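Yeoman dropping the overnight shift at the Gollham warehouse

marlowe_ave
Happy new year, all. My sister-in-law got the letter and read it to me over the phone, so I'm passing on what I can. Starting 7th January Yeoman is ending overnights in Gollham and folding everybody into days and evenings. The letter says 1,651 people work across the site and that no jobs are going, only hours moving around. She has been on nights a long time and likes them, and the night pay is what covers her car. I know some of you have been through this at other places, so I'd love to hear how it went for you and what she ought to be asking.
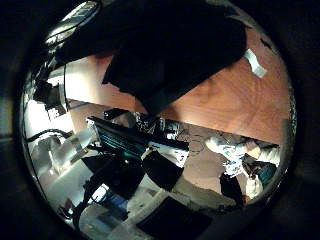
The other thing is that all the shift swapping is moving to Pletix, on your phone, and she isn't thrilled about that either. The old way you walked up to the board and talked to a person. She has two weeks to put in her preferences, and after that they get picked for her.

tall_kettle
Sorry to hear it, and give her my best. We had the same thing at Zosora a while back and I'll say it wasn't as bad as the break room made it out to be. I slept better, my back felt better, and I ate supper with my kids for the first time in ages. The pay did drop and I won't pretend it didn't hurt. Tell her to get her preferences in early, even if she's mad about the whole thing, and to keep a copy.

dot_in_gollham
With respect, kettle, you had a husband bringing in a second check. Plenty of folks out there took nights on purpose, so somebody would be home when the school bus came. You can't hand those people a day shift and tell them nothing was lost. And the evening bus out to the warehouse stops running before the shift lets out! I wrote to the county in December and got a very nice form letter back.

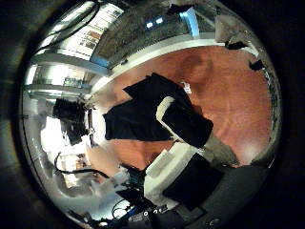 Rocío Ojeda
Dot, I'm with you on the bus, but I do think the company deserves a little credit for giving any notice at all. When my old place changed hours we found out from the sign on the door. Marlowe, have her ask whether the night pay stops right away or gets stepped down over a few months. We asked, they hadn't thought about it, and we ended up getting 4 months of it. It helps an awful lot if a bunch of people ask the same week.

tall_kettle
Fair enough, Dot. I was talking about my own house and I should have said so. I still wouldn't want anyone quitting over it before they've seen the new schedule.

marlowe_ave
Thank you all, you've been so kind, and that goes for the grumpy parts too. She's going to ask about the pay in writing tomorrow, and she has a neighbor on the same line who may be able to share rides. I'll come back and post whatever they tell her.

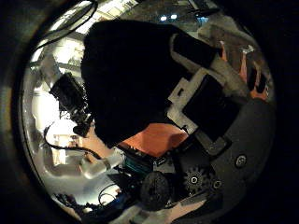 White plastic bracket, up close.

dot_in_gollham
Please do. And if she needs a ride home on evenings before that gets sorted out, message me. I'm up late anyway.

Related threads
Does Pletix let you turn down a swap?
Zosora hiring for spring, anyone applied?
Evening bus to the Gollham warehouse
Night pay and your tax withholding
Good lunches for a short break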